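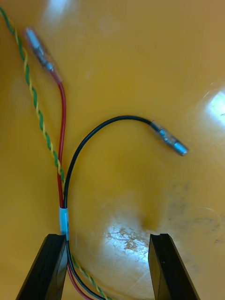 Pikitz — peças pequenas em bandejas

Reunimos mais de 3818 fotos de chicotes de fios e placas de circuito sobre a bancada. Adoro os fios trançados, que nunca caem duas vezes do mesmo jeito!

Bandejas

Amarelas nos lados, a de aço no meio. 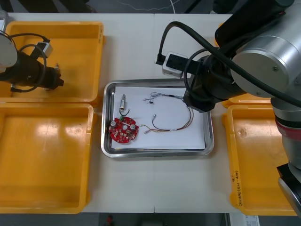

As etiquetas seguem o nome da peça — "chicote" ou "placa" — e ficam em 2 arquivos, um por tipo. Correções são muito bem-vindas: escrevam para Naheed Rind.

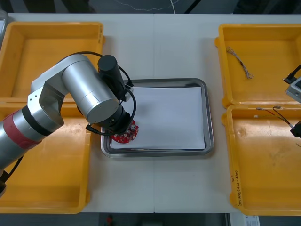
Placa vermelha sobre papel branco, na bandeja de aço.

Versão: 29 de junho de 2024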